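Clearing Small Items from a Shared Table

September 2020
By Iona Kinnear, Resident Services, Wolbridge House

Residents and staff are asked to follow this procedure whenever small belongings are left on a common-room table. A clear plastic cup, a capped tube and a little purple item take up very little space, but they are easily mislaid when meals are set out.

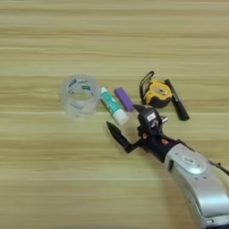 Step 1. Sort before moving anything
Decide which items belong in the kitchen, which belong in the bathroom cabinet and which belong in the desk drawer. Read the label on any tube - ointment, toothpaste and glue are often sold in similar packaging. Unlabeled tubes go to the front office.

Step 2. Clear the cups
Empty cups are taken to the kitchen first. Reusable plastic cups are washed by hand and left upside down on the rack.

Step 3. Put away the rest
Check that each cap is fully closed and store tubes with the cap down. Items without an owner are placed in the tray outside Room 12 and held until the end of the month.

Step 4. Wipe the table
Use a damp cloth and follow the grain of the wood. Dry the surface at once with a second cloth. Spray polish is not to be used on dining tables.

Questions may be directed to Stavros Tzanetos at extension 235.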